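Search this journal
Search
Advanced

15 July 2025
Iraklis Margaritis and Loukia Chrysikopoulos

3. Seating, programming and the small cinema in Drirville

3.1 The building and its owners

The Moschos cinema was opened as a single hall with 600 seats. In its first years it had only one showing each evening, and the owners did not sell food in the hall. When the second owner, Makis Katsaros, took over the business, he put a wall through the middle of the balcony and made a small upper hall from the rear part. The lower hall kept the old screen and 242 seats. The remaining floor was given to a wider foyer and to an office, which is still used by the manager today.

This kind of division was common in towns of the size of Drirville, but the result was often poor. Sound passed between the halls, and the projection had to be made at an angle. In the Moschos the upper hall suffered from both problems. The visitors we interviewed still speak of hearing the music of one film during the quiet parts of another.

3.2 Programme and audience

We read the weekly programme sheets kept by the cinema and compared them with the ticket books. The sheets are not complete - two winters are missing - and for this reason we do not give yearly totals. What can be seen clearly is a change in the length of a run. Under the first owner a film stayed for one week and was then sent on to Kodar, the next town on the distribution line. After the division, a popular film could be moved from the lower hall to the upper one and stay for up to 8 weeks.

The longer run had an effect on the habits of the audience. Vangelis Makris, who worked as projectionist in both periods, told us that people stopped coming on the first night. They knew that the film would wait for them. The ticket books agree with his memory, as the first evenings become weaker and the later ones more even. The autumn season, which started each September, is the only part of the year where the old pattern of a full opening night remained.

The choice of films changed less than we expected. The manager continued to book through the same distributor, Prokix, and the upper hall was rarely used for a different type of film. Only the late showing was sometimes given to older or foreign titles, and for these the audience was small but regular. 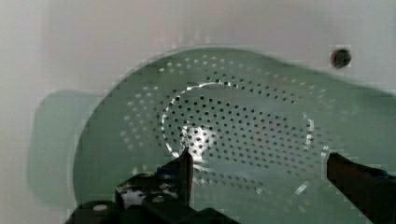
Figure 2

ORIGINAL RESEARCH - CINEMA AND LOCAL HISTORY

3.3 Limits of the material

The interviews were made many years after the events, and some of the speakers knew each other well. Where two speakers gave the same story in nearly the same words, we counted it as one source. We also had no access to the accounts of the distributor, so the question of how much each film earned must stay open.

A further limit is that the cinema in Kodar left no programme sheets. We can therefore say when a film left Drirville, but we cannot say with certainty when it was shown at the next place. Loukia Margaritis has begun to collect newspaper advertisements from both towns, and this work may fill a part of the gap.

Contact the editors | Copyright the authors | Back to top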